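February, 7:40 a.m.

Started early to get the table recordings done before Judit Szilágyi needed the room. Target for the week is still the open-jaw set: short approaches to a bare surface, jaws wide, nothing to pick up, stop, back off. The learner has plenty of grasps by now and very few cases where the right action is to leave the jaws alone. On the last evaluation it closed on empty wood in 18 trials, and every one of those closures came after a clean approach. Approach is fine. The decision at the end of it is the weak part.

Wrote the protocol on the whiteboard before picking up the gripper, so I would stop changing it between takes. Start with the jaws fully open. Come down at a moderate angle, hold, withdraw along a different line. No squeezing the handle at any point. If I squeeze, the take gets dropped even if the rest is good, because the width channel is what the model reads first and a small dip there teaches it the wrong thing. 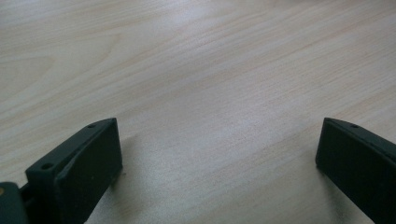 Open-jaw set, bare table, fingers low over the surface.

The light patch between the fingers worries me a little. Reflected light on pale wood has very little in it for the tracker to hold on to, and the grain is fine enough that the compression in Wokness smears it. Checked the pose output on the first batch. Drift was small while the grain stayed sharp and got worse as the glare took up more of the view. No full loss of tracking. I kept the takes and tagged them "glare" so they can be pulled or weighted later. Judit would prefer to pull them now. My view is that the deployment table will have a lamp over it too, and a learner that has only seen even light will be useless there.

9:15 a.m.

Ran the morning batch through Wokness. The ingest step rejected two takes for timestamp gaps, both at the start of a recording, before the motion. Trimmed the heads and resubmitted. Accepted. The total in the open-jaw set is now 1,857 short clips after splitting, counting the older ones from the Szekeres job that we relabeled last month. The Szekeres clips are of mixed quality. Whoever recorded them liked to tap the table at the bottom of the approach, and the contact shows up as a spike in the motion data. I have left them in under their own tag.

Labels for this set are dull to write and easy to get wrong. The first scheme had one label, "empty." That merged three situations: nothing on the table, something on the table but outside the jaws, and something between the jaws that should be left alone. The model can't separate those if we don't. New scheme uses "bare," "outside" and "leave." Everything from this morning is "bare." Went back over the older clips and changed the ones I was sure of. The unsure ones are in a queue for Judit, who did the original labeling and may remember what she meant.

11:05 a.m.

Call with Grandthorpe. They want to know when the policy can be tried on their packing table. Told them not before the false-close rate comes down, and that I would not give a date. They asked whether we could fix it with a threshold on the width command. We could, and it would hide the problem for thin parts, where the correct closure looks almost the same as the false one at the start. They accepted this, or at least stopped asking. They will send measurements of their table and a list of part sizes.

Evel, the small training machine, was free after the call. Started a short run with the new labels and the old weights as the starting point. Loss went down in the ordinary way. I don't read much into it. The number I need comes from the held-out approaches, and the evaluation script is still expecting the old label names. Fixed the names in the config, missed one in the plotting code, and lost half an hour to a blank chart.

2:30 p.m.

Second session. Changed how I hold the handle, with the elbow in and the wrist locked, which gives a steadier hover but makes my forearm ache sooner. Varied the height and heading more than in the morning. Reading back through the morning poses, I had been coming in from nearly the same side every time, and a learner will pick up on that long before it picks up on an empty table. Wrote the headings on a card and worked down it in shuffled order.

Went through stills from the session afterward to look at the surface itself. One has a small dark speck on the wood, a little right of the middle and low down, between the open jaws. I labeled it "bare." Judit asked if it should be "leave." Reasonable question. A speck is not a part, and I want the model to ignore marks of that size without needing a separate class for them. We agreed to write a minimum size into the labeling notes so the next person doesn't have to guess. 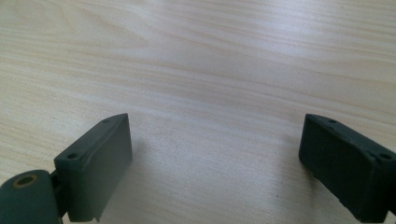
Left for tomorrow

Add the minimum size to the labeling notes and get Judit to read it.

Work through the queue of unsure Szekeres clips. Anything still unsure after that goes out of the training split and into a side folder.

Record the "outside" class. Parts go on the table well clear of the jaws, with the same card of headings and the same rule about not squeezing. I need a range of distances here, including near misses, or the model will learn that any visible part means close.

Check the glare tag against the pose error. If the error tracks the brightness, mask the worst clips and keep the rest.

Run the held-out approaches on Evel overnight with the corrected script. Left it queued at 5:50 p.m. with the log going to the shared drive.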